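News > Media releases > Equipment and capital planning

Boyer approves two-stage purchase of robotic assembly cells for Flernthorpe plant

FLERNTHORPE, 12/9/23 – Boyer, the computer refurbishment and assembly company, has approved a two-stage purchase of robotic work cells for its Flernthorpe plant. The cells will be supplied by Drosurer and will be used to pick internal components from trays and present them for fitting into desktop computers.

Under the agreement, Boyer will take delivery of two cells in the first stage. A further order will be considered once those cells have completed a trial of 100 working days. The company has set aside funding for both stages in its current capital plan, but the second stage will be released only if the trial meets the acceptance terms agreed with the supplier.

The decision follows a review of the plant's equipment needs, carried out under the internal name Cutard. The review looked at three options: keeping the existing hand assembly benches, leasing a single cell for a fixed term, or buying outright in stages. Leasing carried the lowest cost in the first year. Buying in stages was preferred over the full planning period, mainly on the grounds that Boyer expects to change its trays and tooling often and wished to do so without seeking a lessor's consent.

Component trays are central to the plan. A desktop computer brings together parts of very different size and shape, and a gripper that handles one of them well may handle another poorly. Boyer has therefore budgeted for moulded trays that hold each part in its own recess, and has listed trays as a separate line in the purchase so that they can be revised without reopening the main contract.
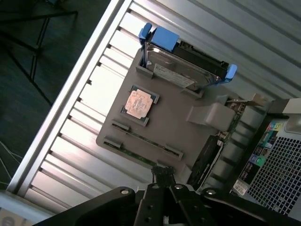
What does the purchase price of each cell cover?

The price covers the robot arm, one gripper, a wrist camera, the work surface, guarding, installation and operator training. Trays, spare gripper fingers and any changes to the building are budgeted separately.

Boyer's capital plan treats the separate items as recurring costs. Gripper fingers are regarded as wearing parts and will be held in stores at the plant. Trays will be reviewed whenever a new computer model is introduced, and the plan allows for one full tray revision in each year of operation. Memory modules, processors and drives each place their own demands on tray design, and the company considers it prudent to expect changes in all of these areas – particularly during the trial.

Building work at Flernthorpe will be modest. The cells will occupy floor space now used for pallet storage, which will move to the northern end of the plant. Electrical supply to the area will be upgraded before delivery. No change to the roof, loading dock or main aisles is required, and production on the existing benches will continue throughout.

Acceptance of the first two cells will be based on a test programme of 402 assembly cycles, run by plant staff using Boyer's own trays and parts. Drosurer will attend the test but will not operate the equipment. Damaged parts, missed picks and stoppages will be logged, along with the time taken to return the cell to work. Final payment for the first stage is tied to a satisfactory result.

The existing hand assembly benches will be kept in service for the whole of the trial. Orders for unusual configurations will continue to be built by hand, and the Cutard review recommended that at least part of this capacity be retained permanently. A decision on how many benches to keep will form part of the second-stage business case.

Staff at the Flernthorpe plant have been briefed on the purchase. No positions will be removed as part of the first stage. Operators who wish to work with the cells may apply for training, which will be held on site during paid hours, and two maintenance positions will be reclassified to recognise the additional skills required.

Delivery of the first two cells is planned for March, with the trial to begin after installation and the acceptance test are complete. Boyer will publish a short statement when the trial ends, setting out whether the second stage will proceed.

Suppliers with an interest in tray moulding or spare tooling are invited to register with the Boyer purchasing office at Flernthorpe. Registration is open to firms of any size and does not commit either party to a contract. Specifications will be sent to registered suppliers once the tray drawings for the first stage have been approved.

About Boyer

Boyer refurbishes and assembles desktop computers for schools, public offices and small businesses. Its assembly, testing and parts storage operations are based at Flernthorpe.

Media enquiries may be directed to the Boyer communications office during business hours.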